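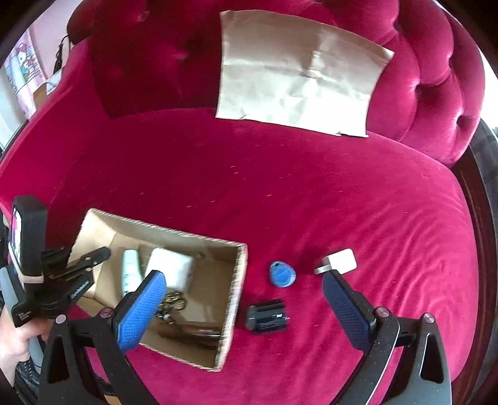

The bus from Bekdale to Drolbridge had a way of stopping wherever someone waved at it, and on the last Friday of September a great many people waved. There was a woman with a pear tree in a pot, and a boy with a trombone, and then at the chapel corner there was my grandmother, who had told all of us that she was not coming to the wedding.

She got on without looking at me. She paid the driver in coins, slowly, and asked after his knees, and then she came down the aisle with her good handbag held in front of her like a lantern and sat in the seat directly ahead of mine.

"I'm only going as far as Gill," she said to the window.

I said that was fine, and that Gill was lovely at this time of year (it isn't, it's a grain store and a bridge, but I was so glad to see her that I'd have said anything). She and my great-aunt had not spoken in 17 years. It had started over a recipe for plum dumplings, or over the person who was supposed to have written it down, and it had gone on so long that the rest of us had learned to hold two Christmases and think nothing of it. Now my great-aunt was getting married again, at seventy-nine, to a retired piano tuner from Flirkau with a beautiful head of hair, and she had sent my grandmother an invitation with nothing written on the back.

We went along by the river. The woman with the pear tree fell asleep and the boy held the pot steady for her on the bends, which I thought was very decent of him, with a trombone to look after as well. At Gill the driver pulled over and opened the doors and waited. The cold came in, and a smell of straw.

My grandmother opened her handbag and looked into it for quite some time.

"There's a draft," she said at last, and the driver, who was a kind man in spite of his knees, closed the doors and drove on.

It was another four miles before she turned around. She had on her blue brooch, the one she saved for christenings, and she'd powdered her nose a little too much on one side.

"Does she still put cinnamon in them?" she asked.

I said I thought she did, yes, and quite a lot of it.

"Well," said my grandmother, and she reached back over the seat and straightened my collar, "someone will have to talk to her about that."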